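Zenomden Handheld Gripper Comparison, data card

Maintainer: Octavian Rusu
Last revised: January 17, 2026

Contents
Wrist camera recordings from hand-held grippers, collected to compare two finger pad types, Nivholm and Cerkano. There are 800 episodes. Each covers one grasp of a flat, rigid part, from approach to release. Robot arm replays are not part of this release.

Protocol
Operators complete 200 grasps with one pad type, then change pads and repeat. A grasp is scored as a slip if the part shifts more than 3 mm between closing and release. Pads are wiped before each block. Closing speed is left to the operator and logged.
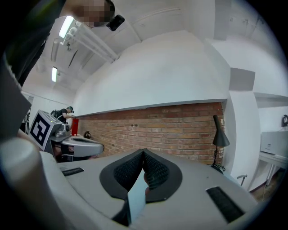 Slip scores come from the fisheye stream alone. Two annotators label every episode; disagreements go to a third pass. Distortion is left uncorrected in the raw files. Calibration parameters are stored per session in calib.yaml.

Known issues
Sessions recorded before April use the older Zariņš controller firmware, which drops up to 2 frames at gripper closure. Filter on fw_version if timing matters.

Faces are pixelated in all released video. Unmasked originals are not distributed.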